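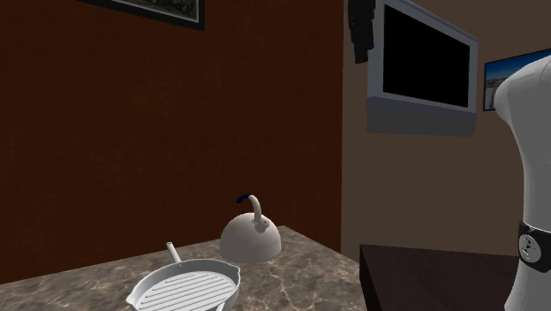
Minutes of the asset management meeting, Skona building, June

Present: Radymyr Derkach (chair), Svitlana Symonenko, Severyn Yatsenko, Carys Penry, Radymyr Koval (minutes)
Meeting opened at 9:10 a.m.

1. Previous minutes
Approved with one correction. The service charge figure under item 4 should have read 53 cents per square foot, with no change to the totals.

2. Skona – lease renewals
Symonenko went through the rent roll. Of the office leases up this year, two are signed and one is with the tenant's lawyers. The tenant on the fourth floor, Wumimix, wants to give back part of its space and stay on for five years in the rest. Derkach asked what it would cost to split the floor. Symonenko has one quote, which leaves out the second electrical panel and the fire doors. She will get another before anything goes to the tenant.

The ground floor corner unit is still vacant. The last asking rent was set before the street works started. Yatsenko thought it should come down now. Derkach preferred to hold the rent and offer three free months. Left with Symonenko to test both with the broker.

3. Dovhaniuk warehouse
Yatsenko reported that occupancy stands at 71 percent. The yard drains were cleared in the spring and are backing up again at the north gate. A survey of the line is booked. Koval noted that the insurer has asked for the roof inspection report and that we have not sent it. Penry to send.

A neighboring owner has asked whether we would sell the strip along the fence. No price was named. Agreed to reply that we will look at an offer in writing.

4. Culine – conversion of the upper floors
Penry presented the revised plan for turning the upper floors into apartments. The total area is over 3000 square meters, and the new layout loses one stairwell that the city wants kept. The architect is redrawing it. Permit filing moves back by a month.

There was a long discussion on whether to sell the units or hold them as rentals. Derkach leans toward holding. Penry said the lender will price the loan differently in each case and wants an answer before it issues terms.

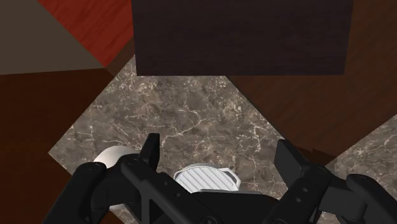

Yatsenko said he could not support holding until he had seen the running costs, and that the figures passed around assumed no vacancy at all in the first year. He asked for a version with two empty months per unit. Penry will redo the sheet and circulate it.

Decision on sale or rental put off to the next meeting.

5. Parking
The 340 permits for the shared garage run out at the end of the quarter. Koval to send renewal forms to all tenants. Price unchanged.

6. Other business
None.

Meeting closed at 10:45 a.m.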